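We use cookies to remember your settings. Accept all | Manage choices

Progress report to the Nurix fund, 2021-03-01
Prepared by Teresa Pacheco, Serrano packaging study

You asked for a plain account of where the money has gone and whether the shelf-life and pack work deserves a second payment. My answer is a cautious yes to the pack work and a no, for now, to the rest.

We set out to compare 28 biscuit and cracker packs for ease of opening, reading and storing in small kitchens. Of these, 27 have been through the reading test. The last one arrived crushed and Floder has yet to replace it. I am told a replacement is on its way, as I was told last July about the scales.

The reading test is the part I trust most. People were asked to say what was in a pack while it stood on a bare table, turned partly away from them. Tall, slim cartons gave mixed results. Where the flavour runs down the narrow side in white capitals on a dark ground, people got it quickly, though several tilted their heads to do so. Small black print was another matter. Most gave up on it unless they could pick the pack up, and I doubt any change of wording would help at that size.

Ralumeck's draft claims that a busy pattern such as tartan makes a carton easier to find in a full cupboard. I can't support that. We tested it with too few cupboards, all of them tidier than mine, and the gap between patterned and plain cartons was small enough to be luck. I have asked for the sentence to come out.

Spending stands at nearly 900 pounds, of which 200 went on storage boxes we could have borrowed. The opening test has not begun. The scoring sheet mixes up torn flaps with stiff ones, and until that is put right I would not want anyone quoting figures from it.

I would ask you to hold the second payment until the sheet has been redone and tried on a handful of cartons. The shelf-life work should wait until we can say what it is meant to find out.

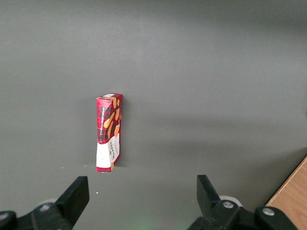 Vanilla shortbread carton standing on end, with the flavour name down its narrow side.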